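From the packing floor: a season with the two-arm bench

Many of you have asked what has been going on at the far end of the packing floor at Skavodetti, and I have been promising a proper account for longer than I care to admit. So get yourself a coffee, because I was never any good at keeping these short (as Hayley Kettle, who has edited this newsletter through thick and thin, will tell you with a sigh).

It began, as things here tend to, with sore hands. Kitting at the Suson site means putting small items together into an order, over and over, and by late afternoon your wrists know all about it. Peadar Scanlon raised it at a floor meeting, and raised it again at the one after, and in the end the answer that came down from upstairs was the two-arm bench. I won't pretend we threw a party. There was a good deal of muttering in the break room, and some of it was mine.

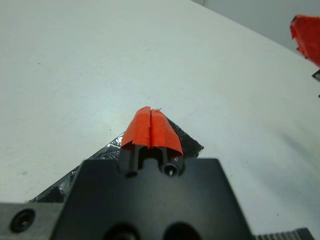
Page last changed: February, 4 p.m.

What won a few of us over was how much of the job turned out to be things we already knew. The orange tape on the fingers, for one. Anyone who has spent time packing knows that shiny wrapping has a mind of its own, and we have all wound a bit of tape around a tool handle at some point to get a better hold. Prakash Salian, our shift lead, keeps a roll by the bench now and looks the fingers over before the first run of the day, and when the tape gets tatty he puts on fresh. It takes him no time at all, and he says it's the one part of the morning when people leave him in peace!

The training has been the bigger change. Four of us went through it, in two pairs, and I was lucky enough to be put with Brian Mwakalinga, who has the patience of a saint and needed every bit of it. You learn to set the items out so the arms can get at them, you learn to leave space, and you learn to keep your own hands well back until the arms have stopped. Then you learn to watch, and that was the hard part for me. After so many years of doing, standing still and looking feels like slacking. I kept wanting to reach in and straighten things up. Brian tells me it wears off, and I think he may be right, although I still catch myself with my fingers twitching.

Aisling Kinsella joined us from the Jurketti office to help write up the handling notes, and she has been a real joy to have on the floor. She asked every one of us how we pick things up, which I can't remember anyone from an office ever doing before, and she wrote down what we said in our own words. If you have a look at the notes (they're in the green binder by the time clock) you'll find Peadar's line about "coming in low and minding the corners" in there exactly as he said it.

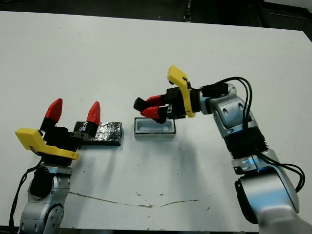 What it means for our jobs

Now to the part you will really want to know about. Everyone who was on the packing line when the bench came in is still here and still on the same pay grade. Management put that in writing before the first run, and I have a copy if you'd like to see it. The part of the work that has moved over is the plain, repeated picking and placing of small items.

What has stayed with us is the rest of it: checking the finished kits, dealing with the odd orders, talking to customers who have changed their minds, and sorting out whatever the bench can't make sense of. The Mbwambo order was a good test. It came to 757 kits, and in the old days an order like that would have meant late evenings and a lot of takeout. We shared it between the bench and the hand line and all went home on time, and my husband asked if I was feeling all right.
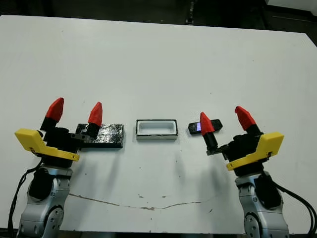
I don't want to paint too rosy a picture, mind you. The bench is slow when it meets something new, and the hand line can still run rings around it on a mixed order. Some of us miss the chatter, too. When you pack side by side you talk, and when you're minding a machine you tend to go quiet. Hayley has asked whether the checking table could be turned so that we face each other again, and Prakash is working out where the power outlets would have to go.

There is also the matter of the second shift, who have had much less time with it than we have and feel, quite fairly, that they're getting everything secondhand. Two more training places are open and they will go to second shift first. Please put your name on the sheet outside Prakash's office if you'd like one, even if you're only a little bit curious. You don't need to be good with computers. I'm certainly not, and they let me do it.

If you'd just like to come and see the bench running, stop by after the morning break and one of us will be glad to show you. Bring your questions, and bring your grumbles as well, because Aisling is still collecting both for the next round of notes.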